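README - tabletop things, clear and shiny set
Romutdale shared folder, October 2020
Written by Florencia Iturra, checked (a bit) by Folasade Oyewole

Read this first

Short notes on what is in the folder, how the things were picked, how they are named, what to watch for. Written in a hurry before the folder moves over to the Stadier drive, so expect gaps. If something is plainly wrong, fix it and put your initials in changes.txt.

What it is

Ordinary household and desk things on a beige table. Phones and phone cases, drinking glasses, jars, small dishes, pens, keys, a few odds and ends from drawers. Main interest is the see-through stuff - clear plastic and clear glass - and the fiddly two-part jobs that go with it. Phone into case. Lid onto jar. Glass moved without knocking it over.

700 short clips, 3,000 stills. Split over 7 subfolders by activity, not by object. We argued about that. Activity won.

Subfolders

phone_case - phones going into cases, coming out of cases, lying next to them
glass_upright - glasses and other clear containers, stood up or shifted about
jar_lid - jars with lids, screw and push-on
dish_stack - small dishes, two or more
pens_in_pot - what it says
keys_hooks - keys, one hook rail
misc - everything that would not go elsewhere, do look in here, some of the best stuff is in misc

Naming

activity, then object, then a running number. So phone_case_whitephone_031. Lower case throughout, underscores, no spaces. A handful still have spaces from before we settled on this. Sorry. The rename script skips them, do them by hand.

Object names are plain words, no model names. "whitephone" and not whatever is in the manual. If there are two white phones use whitephone_a and whitephone_b and note the difference in objects.txt (sticker, scratch, size, anything you can tell them apart by).

Stickers stay on. Folasade wanted them peeled off for neatness, I wanted them kept, they are the quickest way to tell which phone is which. Write the sticker text in objects.txt exactly as printed.

The things themselves

Phones. Old ones, switched off. Screens are wiped before each batch but glossy black glass shows every light in the room, and there is no getting rid of that. Don't crop it out. Don't retouch.

Cases. Clear ones mostly, plus a few coloured. The clear ones came in a mixed bag marked Farneteck, no sizes on the bag, so we tried each by hand against each phone and wrote down which fit. The fit list is in objects.txt near the bottom. Where a case is loose on a phone it says "loose", where it needs a real push it says "tight". Tight ones are harder and more useful.

Glasses and clear containers. Bought as a box of odd shapes from the Değirmenci shop. Round ones, squarish ones, one tall thin one that falls over if you look at it. Thick bases on some, which helps when you are trying to find them against the beige. Labels soaked off, a bit of glue may be left on one or two.

Table. Beige top, matt-ish but it does pick up reflections. Faint scuffs here and there. We wipe it down between batches, crumbs and specks still turn up. Leave them in. A real table has specks.

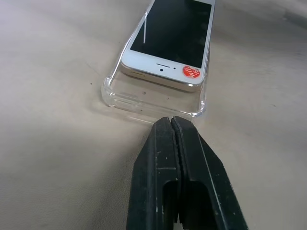
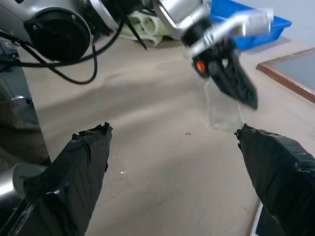 Labels

One label file per subfolder, plain text, tab between columns. Columns are name, object one, object two, state, notes.

State for phone_case is one of: apart, touching, partly in, fully in. Use "partly in" only when some of the phone is clearly past the rim of the case. If the phone end is resting on the case and you cannot tell, put "touching" and say so in notes. This was the biggest source of disagreement between the two of us. When in doubt go for the lower one.

State for glass_upright is one of: standing, held, tipped, lying. Held means you can see it is gripped. If something is near the glass and you can't tell if it is touching, put "standing" with "unsure" in notes. We had a fair few of those, clear glass being what it is. Look for the base first - it catches the light when the sides have all but vanished. Then work up the edges.

State for jar_lid: off, resting, on. No "tight" because you can't see tight.

Everything else: leave state blank, use notes.

Notes column is free text. Keep it short. Spelling does not matter there, dont waste time on it.

How the labels were done

I did the first pass, Folasade did the second without looking at mine. Where we differed we sat down with both files and picked one. Where we still differed it went in as "unsure". Those rows are kept, not thrown away, they are honest rows. Filter them out if you need to.

Stills were labelled on their own, not from the clip they came out of. So a still might say "unsure" where the clip makes it obvious. That is on purpose. Please don't "correct" the stills from the clips.

Good for

Finding edges of clear plastic and clear glass on a pale table.
Telling a case with a phone in it from a case without.
Small text on small stickers, if you like that sort of thing. Some of it is at an angle.
Close views of ordinary stuff with reflections left in.

Not much good for

Anything about colour. Nearly everything is beige, black, white or see-through.
Working phones. Screens are off all the way through.
Liquids. All glasses and jars empty. We talked about water and then thought about the floor.
Counting. Most of it is one or two objects at a time.
Other tables. It is one table. Same beige from start to finish.

Known problems

Blur in some of the stills, mostly where something is moving. Marked "blur" in notes where we spotted it, not marked where we didnt.

jar_lid has 5 clips with the wrong jar named. Listed in changes.txt, not fixed yet.

Two of the clear cases look the same from most angles. Names may be swapped between them in the early batches. If it matters to you, go by the corners, one has fatter corners than the other.

Focus. Close-up stuff is sharper at the near side. Sticker text on the far side of a phone may not be readable. If you can't read it, write "unreadable", don't guess from the other clips.

keys_hooks was started in August and then left. Thin on the ground. More may come, may not.

Adding to it

Want to add a batch? Fine. Same table if you can, or make a new folder and say what table it is.

1. Write the objects into objects.txt before you start. Afterwards you will forget.
2. Wipe the table, wipe the glass. Fingerprints are ok on the phones.
3. Lay out only the things for that activity. Everything else goes back in the crate.
4. Name as you go.
5. Do the first pass of labels the same week.
6. Get another person for the second pass. Must be another person.
7. Put a line in changes.txt with your initials.

Things that break: say so in objects.txt, put "gone" after the name, don't reuse the name for the replacement. We did that once with a round glass and it took an afternoon to untangle.

Use and sharing

Free to use inside the Romutdale group and with Stadier. Outside that, ask one of us first. If you pass it on, pass this file on with it, and the changes file too.

To do

fix the 5 jar names
rename the files with spaces
photo sheet of all the cases side by side with names under
find the missing lid (small jar, push-on)
decide about keys_hooks

Contact

Florencia for objects and names, Folasade for labels. Either for anything else.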